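Sorting baskets

A sorting basket is an open container set aside for one kind of thing, used with at least one other basket so that mixed items can be divided between them. The practice is common in kitchens, shared offices, classrooms and shops. Each basket stands for a category, and the category is usually given on a label. The word "sorting" refers to the use, and almost any basket, tray or shallow box can serve.

Most sets begin with two baskets and a clear stretch of table between them. Items are put down in the middle and moved outward one at a time.

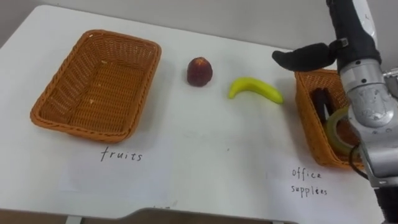 Category: Household organization

Materials and shape

Woven wicker is a frequent choice for table use. It is light, holds its shape, and has enough texture that round items do not slide far. A rolled or braided rim gives the hand something to grip and covers the cut ends of the weave. Shallow rectangular trays are easier to sort into than deep baskets, as the contents stay in view. Deep baskets are better for storage but tend to hide what is at the bottom.

The main drawback of wicker is cleaning. Crumbs and dust settle into the floor of the basket and have to be shaken or brushed out. Baskets that hold fruit are often lined with a cloth or a sheet of paper. The Marsden pattern, a low tray sold in the Zitdale area, was made with a removable liner for this reason, though many owners used it without one.

Labels

A label may be tied to the rim, taped to the side, or placed on the table in front of the basket. A loose sheet of paper is the simplest form and can be changed when the category changes. Writing straight onto the table surface is also done, and works best on hard white tops that can be wiped. Lowercase handwriting is usual in informal settings.

The wording is normally a plural noun, such as "fruits" or "office supplies." Broad words are preferred where only a few baskets are in use. A longer label may run over two lines, and spelling is rarely checked.

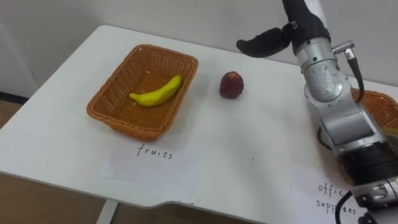

Mỹ Đặng
Contributing editor, home and workplace storage

Choice of categories

Two categories work well when they have little in common. Fruit and office supplies are a typical pair in a small workplace, where snacks and desk items often end up on the same table. An apple, a plum or a banana belongs on one side — tape, pens and clips on the other. Toy fruit is commonly sorted with real fruit in classrooms, where the name of the thing matters more than whether it can be eaten.

Trouble starts with items that fit neither label. Some users add a third basket marked "other." Grigore Ardeleanu, in a short handbook on shared workrooms published in Rerneck, advised against it and suggested leaving such items on the table until someone claimed them. His handbook recommends no more than 8 baskets for a room used by 60 people.
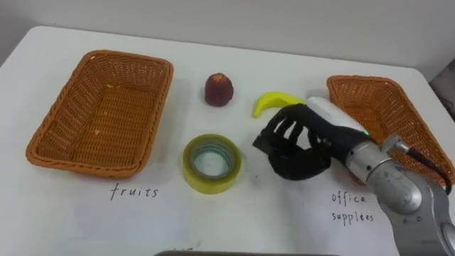

Packing tape is among the items most often left out, as it is used at the same table where parcels are closed and tends to stay there between jobs. A roll laid flat takes up little room in a shallow basket. Scissors are usually kept in a separate cup with the points down.

Care

Wicker baskets are brushed out dry and wiped with a damp cloth when needed. Soaking loosens the weave. Fruit baskets should be checked for soft spots and juice stains, and any liner replaced when marked.

See also: Ondell tray; Fruit bowl; Desk organizer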